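Okay friends, it's recognition season for spring sports around here, and I have been promising a thread about our high school lacrosse program for weeks. Get a drink, this will run long. July 23, 2019, and I'm only now sitting down to it!

First, the big one. Our Arbridge girls placed 5 players on the all-region team this year. Five! When my oldest started in this program we were thrilled to get an honorable mention and a kind word from the referee in the parking lot.

For those who don't follow it, all-region picks come from the coaches. Every coach in the region sends in a ballot, and you can't vote for your own kids. So when a defender from our little school makes it, that means coaches who spent a whole evening trying to get past her went home and wrote her name down. I love that so much.

I'm not putting the girls' names here, because some of the families like to keep them off social media and I respect that. The school has the full list posted by the gym doors, and if you know these kids you already know.

What I can tell you is that two of the five are defenders, one is our goalie, and the other two are midfielders who ran themselves ragged from the first cold scrimmage in March right through the playoffs. It's very hard to get a defender noticed in this sport. Goals get written down in the paper and a good slide doesn't.

And oh, the goalie. If you were at the Tondau game you remember the second half. They had us pinned in our own end for what felt like a month, and she just kept stepping out to meet the ball like she was answering the door. We won that one by a single goal and I had no voice for church.

We did lose to Tondau in the playoffs, I won't pretend otherwise. They were faster on the draw all night and they earned it. Their parents were lovely about it too, and one of the dads helped us fold up our tent in the wind, which was more work than the game.

Boys' side now, because I hear about it if I leave them out. The boys had a rougher spring, with a young team and a lot of sophomores starting. They still put one attackman on the second team, and he was a sophomore himself, so he's got two more years to make people nervous.

I think the boys turned a corner at Gittins Field, the rainy one, when they were down six at the half and lost by one. I know a loss is a loss. But the bus was loud going home, and it hadn't been loud in a while.

Now the part where I ask for things, you knew it was coming. The fall clinic is on again and we have room for 100 kids, kindergarten through eighth grade, boys and girls. No experience needed. If your child can run and carry a stick without whacking a sibling, they're ready (and if they can't manage the second part, send them anyway).

Our goal for the year is 4000 dollars, and all of it goes to loaner gear. A full set of starter equipment adds up fast for a family that doesn't even know yet if their kid will like it, and I never want the cost to be what keeps somebody home. We're at 180 so far, which tells you we've barely started!

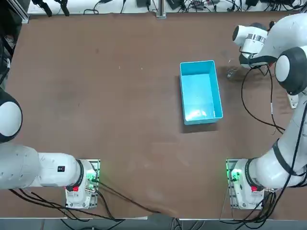 Loaner gear is what I get the most messages about, so let me go through it. We take sticks, gloves, goggles, and any pads that still have their straps. Mouthguards no, please, I'm begging you. Small things get lost in the bottom of a hockey bag, so the easiest way to hand them over is in an open plastic bin like the light blue one, longer than it is wide, so the gloves and goggles can all go in together and you can see what you've got. Put a strip of tape on it with your phone number if you'd like the bin back. Sticks can just be bundled with a rubber band.

Helmets are the exception, so please message me before you drop one off. There's a certification date to check and I'd rather look it up with you than have you drive over for nothing.

Drop-off is at the Vakau Sports counter on any weekday until they close, and they've been so patient with us. Tell them it's for the Arbridge lacrosse loaners and they'll set it in the back. While you're there, say thank you, they restrung a whole pile of sticks for our girls this spring.

Last thing. If you have photos from the season, especially from the Gittins game, send them my way for the fall banquet slideshow. I have about a million of the bench and hardly any of the defense, and that needs fixing before those girls see it.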